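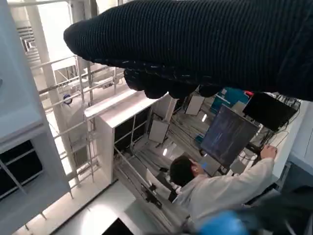 Household and Shop-Floor Chores: Frequently Asked Questions

Last revised 2019-04-06

Can a robot do my laundry yet?
In part. Our test arm at Werkow picks a single towel out of a pile and folds it on a flat table. It does not sort colors, turn socks right side out or notice a pen in a pocket. A mixed basket still needs a person.

What about dishes?
Loading plates of one known size into a fixed rack works. Mixed dishes do not. Glasses are the main problem, as depth sensors read clear surfaces badly and the hand closes in the wrong place.

Which shop-floor jobs are closest to ready?
Moving parts between a bin and a machine, when the parts are rigid and the bin stays put. In the Kondon trial last December the arm attempted 2,418 transfers and completed 2,299 without help. The rest were mostly double picks and parts wedged in a corner of the bin.

Is that good enough to run unattended?
No. Each failure stops the cell until someone clears it. The shop kept an operator within reach for the whole trial.

Why do some robot hands wear a knit cover?
A cover can add grip, keep lint and grit out of the joints, and protect the finish of whatever is being handled. Ribbed knit stretches over bent fingers better than a flat weave. The cost is wear -- a cover with a hole in the fingertip changes the grip and has to be replaced.

How many people does one robot need?
During setup, 3: one on the controls, one on the hardware and one on safety. After setup, one trained operator per cell is normal. Cabling, mounting and calibration take more hours than most buyers plan for.

How long does it take to teach a new chore?
The Smadi towel routine took 11 working days, including retakes. A change of table height cost us another day.

Can I buy one for my home?
We do not sell a home unit. Single-purpose machines such as robot vacuums are a better purchase at present.

Who decides whether a task counts as done?
Florante Marquez writes the pass criteria before testing starts, and Seung-woo Ma scores the runs. A towel folded with one corner out is a fail.

Can we send you a task to test?
Yes. Write to the Allivby desk with the part dimensions, the weight, and the cycle time you need -- video of a person doing the job helps. Food handling requests are not accepted.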